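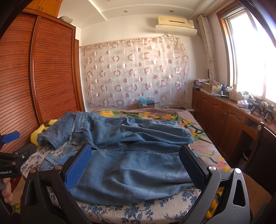

Jeans on the bed, wardrobe with the slatted door on the left

Jirley
Feb 13, 2022
Hello all. I want to ask how you fold jeans so they stay folded. My bedroom is small and I have one tall wardrobe, reddish-brown wood, with a sliding door made of slats. The shelves inside are narrow. I fold on the bed because I have no table there. My way is leg on leg, then in half, then in half again, and after two days the pile leans and falls when I slide the door. Should I roll them? I have also thought about a second wardrobe, but the price is 1,610 and I don't want to pay it for trousers.

Gristel
Don't buy anything yet. Rolling is good for a drawer but on a shelf it is worse, the rolls go everywhere. Fold in three parts the last time, not in half. Before this, pull the waistband flat and button it. In your picture the waistband is rolled over on itself, and if you fold it like this you get a thick lump on one end. That is why the pile leans.

Miranda
I don't agree with Gristel about rolling. I roll all my jeans and stand them up in a shoe box on the shelf, and they have been like this since January. You take one and the others don't move. Lovely blanket by the way, I like the flowers with the long leaves!

Gristel
In a box, yes. But then you must have the box, and the shelf must be deep enough. Jirley wrote that it is narrow.

Somulmont
Why fold at all? Denim can hang. I put mine on hangers by the belt loops and I never iron them.

Jirley
Thank you for the answers. Hanging is not possible, the rail side is full with coats. Miranda, how deep is your shelf? I can measure mine tonight. Gristel, I never buttoned them before folding, so I will try this first.

Miranda
Mine is as deep as the shoe box is long, I never measured it - sorry. Put the box in before you roll anything, then you will see.

Somulmont
One more thing, smooth the legs with your hand from the top to the cuff. A soft bed is not the best place for it, a lid from a big box under the jeans helps a lot.

Jirley
I tried the fold in three with the button closed. The pile is lower now. I will write again after the next laundry.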